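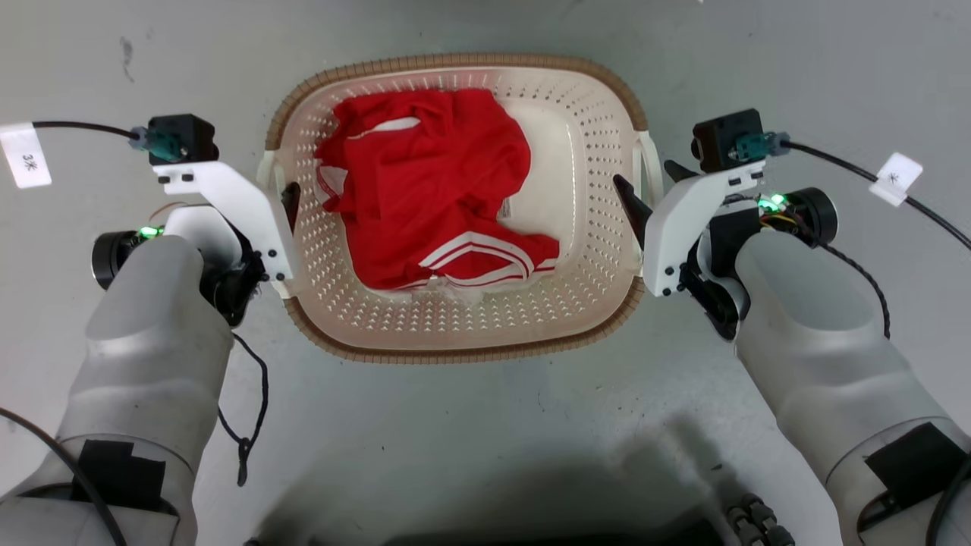

**Ticket:** Pink water marks on white trim after wash
**Opened by:** Vitória Valente
**Handled by:** Rui Caldeira, Polham laundry help desk
**Opened:** March 2, 2022
**Status:** Closed

**Vitória wrote:**

Hi there! I hope this is the right place to ask, as I went back and forth between your stain page and your dye page and wasn't sure which of them I belonged on. I have a bright red sports top with white stripes, and after its last wash the stripes have come out a little pink. It isn't awful, and you might not see it from across a room, but I see it every time I pick the thing up.

I washed it on warm with two dark towels, using Dondine powder, one full scoop. Then I got a phone call from my sister (a long one, she's moving house) and the top sat in the machine for the whole afternoon before I got to it. I haven't put it in the dryer yet. Is there any saving it?

**Rui replied:**

Hello Vitória, and thank you for such a clear write-up – it saves me asking half my usual questions. The very good news is that you haven't used the dryer. Heat sets loose dye, and a top that has only been washed still has a fair chance.

My guess is that the afternoon in the drum did more harm than the wash itself. A damp red top lying in a heap has its red parts pressed right up against its white ones, and the color creeps across. Could you look at the care label for me and tell me what it's made of, and whether it has a lining?

**Vitória wrote:**

Label says 100% polyester, cool wash, no bleach. So warm was my mistake, oops. There is a white lining, and I can see a bit of pink along the hem of that too.

**Rui replied:**

Perfect, polyester is easier than cotton here. Please try this:

1. Fill a sink or tub with cool water and stir in a color-safe oxygen cleaner, at the amount given on its box. Check that the box says it's fine for your fabric, and no chlorine bleach at all.
2. Turn the top inside out, push it fully under, and leave it for two hours. Swish it now and then.
3. If the water turns pink, pour it away and start again with fresh.
4. Run it alone on the coldest setting and take it out as soon as the cycle ends.
5. Hang it up straight away, with the front and back held apart. Please don't drop it back in the basket damp, even for a few minutes.

**Vitória wrote:**

Did it twice! The first water was quite pink, the second almost clear. The stripes look white to me now, and the lining has only a faint blush at the hem that I can live with. I've set a timer on the phone for the next long call.

**Rui replied:**

Lovely to hear. Cool washes on its own for the next few goes, please, and write back if the pink returns. Closing this one.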